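This site uses cookies to remember your settings. By continuing to browse you accept our cookie policy.

News > Products > Coatings and Surface Care

Botent releases Varkatard, a water-based clear finish for interior wood furniture

April 2015

Botent has added Varkatard to its line of clear finishes for interior wood. The product is a one-part, water-based coating intended for tables, shelving, counters and desks in offices, schools and libraries. It is supplied ready to use and can be applied by brush, roller or spray. It replaces Nalar, which was introduced as a general-purpose interior finish and will remain on sale until November while existing stock is cleared.

The main change from Nalar is in recoat time. Varkatard can be recoated after 2 hours at normal room temperature, so a three-coat system can be completed in a single working shift. Light sanding is required between the first and second coats only. The film reaches handling strength overnight and full hardness after 5 days. Surfaces should not be washed, covered or loaded with heavy items before that point.

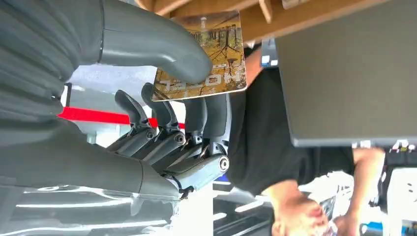 Resistance to scuffing and handling was the second aim of the development work. Furniture finishes in shared rooms fail first where items are dragged, pressed or picked up many times a day, and damage tends to collect along front edges and at seating positions. Small flat items are a frequent source of wear. A picture card of the kind held here between thumb and fingers has to be slid or tipped before it can be lifted from a tabletop, and its corners travel over the same area each time. Over a school year, repeated contact of this type dulls a soft film well before it wears through. Varkatard uses a harder resin than Nalar together with a fine matting agent, and the sheen is intended to stay even as the surface ages.

Botent tested the finish on 458 coated panels covering six wood species and three veneer types. Panels were checked for adhesion, sheen, color change, and resistance to water, coffee, alcohol-based hand cleaner and common desk inks. Panels with failed adhesion were traced to wax or silicone polish left on the wood before coating. The data sheet now includes a section on cleaning previously polished furniture, and a test patch is required on any surface with an unknown history.

Varkatard is available in three sheens: matte, satin and semi-gloss. Matte is recommended under strong overhead lighting. Satin is the standard grade and will be held in stock at all distribution points. Semi-gloss is made to order.
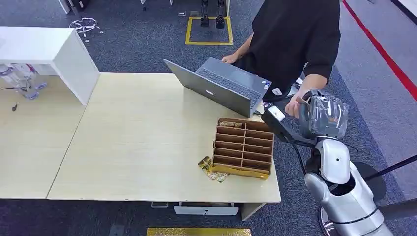

Color change is a common complaint with clear coatings on light woods. Oil-based finishes add an amber tone that deepens with time, and many water-based products leave a cold or slightly gray cast. The difference is most visible on pale-beige wood-grain tables made up of joined sections, where each section may have been coated on a different date and any mismatch shows at the seam. Varkatard dries clear and is formulated to hold its tone under indoor light. Where only one section of a table is being refinished, the adjoining section should be masked at the joint and compared after the second coat. Any remaining difference should be corrected by coating both sections.

The finish is not suitable for exterior use, floors, cutting surfaces or areas in constant contact with water. It should not be applied over fresh oil stain until the stain has dried fully. Tools are cleaned with water. Dried material on spray equipment can be removed with Riviere gun cleaner, also supplied by Botent.

Each gallon covers nearly 60 square yards per coat on sealed wood. Coverage on bare, open-grain wood is lower, and the first coat should be allowed for separately when ordering. Cans are supplied in quart, gallon and five-gallon sizes. Opened cans should be resealed at once and protected from frost. Material that has frozen must be discarded.

Customers with open orders for Nalar may change them to Varkatard in the same sheen and can size. Orders already shipped are not affected. Nalar and Varkatard should not be mixed in the can or in the spray line. Varkatard may be applied over sound, fully hardened Nalar after cleaning and sanding.

Data sheets, safety sheets and sample panels are available on request from the Botent technical desk.

Filed under: Product News, Wood Finishes, Interior

Contact | Terms of Sale | Privacy | © 2015 Botent. All rights reserved. | Back to top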